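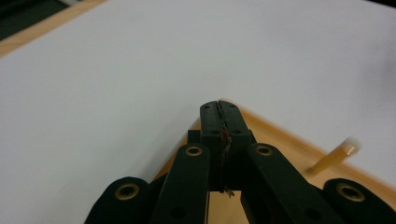 Slide 1. The hand-held gripper over the white board, with a small amber stick to the right.

Speaker notes: Can machines do the chores yet?
Faraji Rweyemamu, Brisia, 22/09/2022

Opening (keep to two minutes)

Thank the hosts at Pranddale. State the question plainly: may a household or a small shop expect a machine to tidy a table this year? Our answer is no for most tables, and a qualified yes for a few.

Remind the audience that thin items remain the hardest. A stick of this size offers very little to hold, and the fingers must come almost to the surface before they close. In the Magesa trials we logged 551 attempts at small objects, of which 191 were completed without help. Give both figures slowly. They are often misquoted.

Do not go into motor design here. Atieno Sang will cover it after the break.

Slide 2. Handling framed goods

Framed prints were chosen at the request of Truvusgate, whose shops unpack and set out such stock by hand. A member of staff takes roughly 30 seconds over each one. The work asks for several things at once: an even grip on both sides, no pressure on the print, and a final angle that a customer would accept.

Point out the two jaws on either side of the wooden frame, and the worn covering on each. Padding of this kind is a running cost and should be entered in any budget – most proposals we receive leave it out.

The moulded edges are rounded, so the jaws have less flat wood to press against. Pause for questions if time allows.
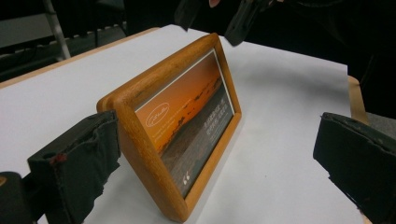

Slide 3. What we advise

Members should begin with one chore, at one table, and keep written records until October. The draft guidance runs to 32 pages and copies are at the door. Comments should be sent to Atieno Sang.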